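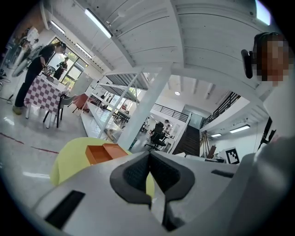 *2 min read · 412 words*

# Gatudden fingertip pads for the Hurken hand-held gripper

If you've spent any time with a Hurken hand-held gripper, you already know the fingertip pads do most of the hard work, and you probably also know the feeling of squeezing the trigger one morning and having a cup slide gently out of your grip. Pads wear. We make new ones, and we're rather fond of them!

The Gatudden pads are soft, black and contoured, with a fine texture across the gripping face, and they meet in a narrow V when the jaws are nearly closed. They're sold as a matched set of 2 (please don't mix an old one with a new one, they'll never sit evenly and you'll be chasing the alignment all afternoon).

## Fitting them

1. Power down and lay the gripper on its back on a folded cloth.
2. Loosen the small screw at the root of each finger and slide the old pad forward.
3. Wipe the bare finger with a dry cloth. Old adhesive crumbs love to hide at the base.
4. Push the new pad on until you feel it seat, then tighten the screw until it's snug.
5. Open and close the jaws 10 times, slowly, and watch the tips. If one leads the other, back its screw off and seat it again.

Recalibrate the opening width before you go back to recording. The Mizuno setup utility has a page for it, and it takes less time than making coffee.

## Looking after them

A damp, lint-free cloth at the end of the day is plenty. Skip the alcohol wipes, which dry the surface out and leave it shiny. Dust from cardboard is the worst thing we've come across, so if your objects live in boxes, have a look at the texture a little more often. While you're there, run a soft brush along the slots in the housing too, and check the lens for fingerprints (there's always one).

Store spares flat, in their sleeve, away from a sunny window. We left a few sets on a sill last December to see what would happen, and even the weak winter light made the edges stiff.

## What's in the bag

- Matched pair of fingertip pads, black
- Replacement screws and a short hex key
- Fitting card

Labs that get through a lot of pads can order the bench pack of 12 sets from Onent, who also carry the older straight-edged style for as long as stock holds out. If you aren't sure which fingers you have, send us a photo of the root screw and we'll gladly take a look.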